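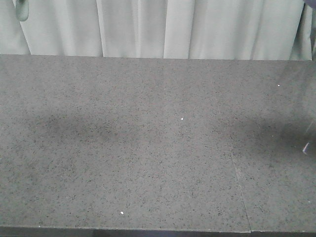

The budget for the second arm was supposed to be one page. It's now a spreadsheet with four tabs, one of which is called "misc" and holds most of the money. I started out the way I suspect everyone does, by comparing arms, and got three evenings into payload and reach before noticing that I hadn't written down a single thing about where it would go. A gray speckled countertop with a seam running down the right side and a curtain behind it is a perfectly nice place to butter toast. Bolting things to it is another conversation. So the first real line in the budget is a stand, and the stand is what I've been complaining about to anyone who'll listen.

Skadby wants $200 for theirs. It's a plate on a post. I have looked at the drawings many times hoping to find out what else it is. The Prodham one is $148 and comes with clamps, but the clamps open to a width that suits a workbench and our front edge is thicker than that. You could shim it the other way round, I suppose, with the plate underneath. I've put $148 in the sheet and a note in red beside it that says "measure again."

Next is fingers. The quote from Zumov lists the gripper as complete, which I took to mean it had fingers. It does! It has one set. They are also what Zumov calls a wear item, so they're covered by the warranty in roughly the way tires are. 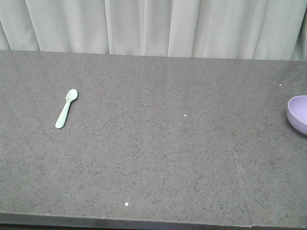
Replacement pads from Backlund are $40 a pair, and I've budgeted for three pairs in the first year, which is either cautious or wildly hopeful depending on who reads it. I did look at cutting our own from sheet rubber. The sheet is cheap. The knife, the glue and the two weekends are less so, and my last attempt at gluing anything load-bearing ended up in a drawer.

Dishes are the part of the budget I enjoy. Kid spoons, bowls, plates, paper cups, the stuff you want a gripper to practice on and won't cry over. I've put down $72 and will defend every dollar of it. People spend thousands on an arm and then raid their own cupboards, and after that it's cereal out of a measuring jug.

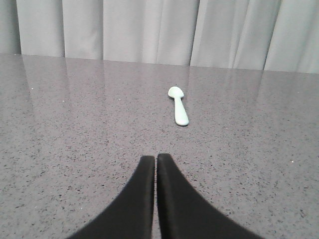
Fathima Gamage read the first draft of the sheet and wrote back that I'd priced everything except the weeks when the arm isn't working. Her advice was to double the spares, drop the fancy stand, and ask each seller how long a replacement cable takes to arrive before asking what the arm costs. She also wanted to know why "misc" had its own tab.

Fair. I sent the cable question out to all of them. Prodham answered the same afternoon with a number of days. Skadby sent me a brochure. Zumov said it depends, and when I asked on what, they said on the cable.

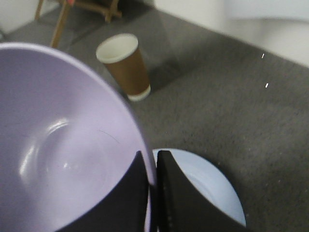
So the sheet now has a column for waiting, with no dollar signs in it, and it has changed the order of things more than any price did. The spare cable goes in with the first order. The second set of pads does too. The stand can wait until March, when I'll have measured the counter edge a third time and can stop pretending the first two numbers agree.

I'm still undecided on the extra camera mount. It's cheap, and I keep adding it and taking it out again, mostly late at night. If you've bought one for a small setup and it held its position for longer than a month, leave a comment and tell me which. If it sagged, tell me that too and I'll move the money to "misc."

Posted February 2021 by Sandamali Seneviratne

Home | Archive | Shopping Lists | About | Contact

This site uses cookies to remember your preferences. By continuing to browse you agree to their use. OK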